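Search this site Enter keywords Go

Tallov ships bench kit for PC teardown

The Tallov bench kit is now on general sale, following a pilot at Plimodell's Clilham workshop that began in December. The kit pairs two robot arms over a slotted aluminum table and is sold to refurbishers who strip desktop computers for parts. Each order includes a set of 3D-printed fixture plates, control software and 52 hours of remote setup support.

Plimodell tested the kit on 500 desktop towers. Leire Alcaraz, who ran the trial, reports a median of 27 minutes per unit with the side panel already off. Cable bundles remain the slowest step, and the software still asks an operator to confirm each grip before a connector is pulled. Version 2 of the gripper fingers is narrower at the tip and fits existing mounts.

Orders go through Hae-won Hyun at the Clilham office.
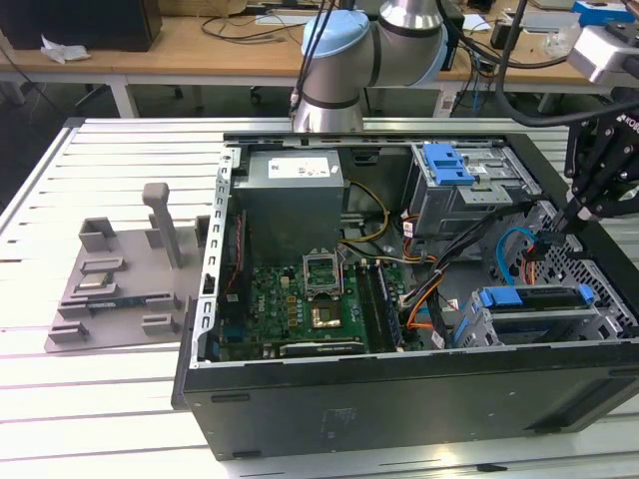

Fixture plates for other case sizes are quoted separately, and lead times depend on the drawing supplied.

Contact | © Tallov | Back to top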